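Ticket 3009 – produce-to-basket task, left arm stalls over basket rim during remote demos

Status: open, was closed in October, reopened
Site: Vinbridge, two-arm table
Leader/control side: Vollon handles, Totano recorder on the table PC
Priority: high, we owe Rallis a full set of demos

Problem
Operator drives the left arm to the basket with something in the gripper, gets over the rim, arm stops following for a beat. Then it catches up all at once. Worst when going in low. Right arm fine so far. Happens on maybe one demo in five, enough to spoil the set.

Table and props as used for this task:
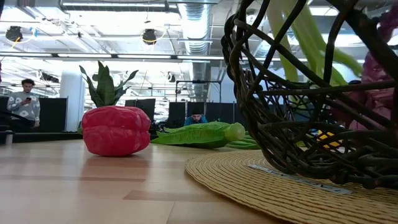
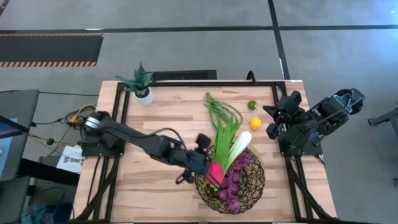 1. First checks
Restarted recorder. No change.
Swapped left and right handles in the software, drove left arm with right handle. Still stalls. So not the handle.
Reseated cables at left base. No change, but one connector was looser than I'd like. Labeled it.
Checked temps on the left arm servos after a long run. Normal.

2. Is it load?
Tried with nothing in the gripper. Stalls anyway, a bit less often. Tried bell pepper, okra, lemon, radish. Heaviest one no worse than the lightest. Dropping the load idea.

3. Is it the basket?
Took the basket away, left the bare wood, drove the exact same path. No stall in a whole run of passes. Put basket back, stall on the second pass. OK so it IS the basket, or contact with it. The weave is open and the finger tips hook into the loops if you come in at a slant. Operator doesn't feel it, handles have no force feedback, so they keep pushing. Follower can't move, error builds up, then it pops loose and jumps.

Looked at the log for one bad demo. Commanded vs. actual on the left wrist drifts apart for some 400 ms then snaps back. Matches what the operator said.

4. Things tried
a) Lowered max speed on the left arm. Jump is smaller, stall is the same. Operators hate it, everything feels like mud. Put it back.
b) Raised the following error limit from 400 to 1000 counts. Bad idea. No more fault, but the fingers dragged the basket clear across the table. Reverted same day. Do not do this again pls.
c) Told operators to come straight down over the middle, open fingers only once below the rim. Helped a lot. Still got 4 bad ones in the next session, all on the radish, it sits near the rim and people cut the corner to get to it.
d) Taped the basket down from underneath. Stops the sliding, doesnt stop the hooking. Keeping it anyway.

5. Demos already recorded
Need to go through these before training. A policy that learns from the jump will copy the jump, we saw that on the last task. Rule for now: any demo where left wrist error stays over the limit gets tagged "snag" and held out. Don't delete, Rallis might want them as failure cases. Script is in the usual folder, run it with the dry run flag first – it renames files.

Also noticed: green beans get tangled on the fingers on the way in, and the operator shakes the gripper to drop them. That's a different problem but it shows up in the logs looking almost the same. Tag those "shake", not "snag". If you can't tell, watch the video, don't guess.

6. Open questions
- Can Totano beep when following error goes up? Would give the operator something. Asked Vollon if the handles can buzz, no reply yet.
- Rounder finger tips? Have a spare set somewhere, not printed for this gripper version tho.
- Different basket with a closed side. Rallis picked this one, so have to ask them first.
- Does the right arm snag too if it goes in from its side? Havent tested enough to say.

7. Next
Fit rounder tips on left arm only, record a short batch, compare snag rate to the old tips. If better do the right arm too. Leave speed and error limits alone untill that's done, otherwise we won't know what fixed it.

Update, December 2018: tips are on. Left gripper zero had to be redone, was closing slightly off. First short batch had no snags but all by one operator who is careful. Need the others on it before closing this. Keeping open.

Related tickets
Totano recorder drops frames when disk is nearly full
Left gripper zero lost after power cycle
Vollon handle drift at rest
Green beans: how to reset between demos
Naming of held-out demos for Rallis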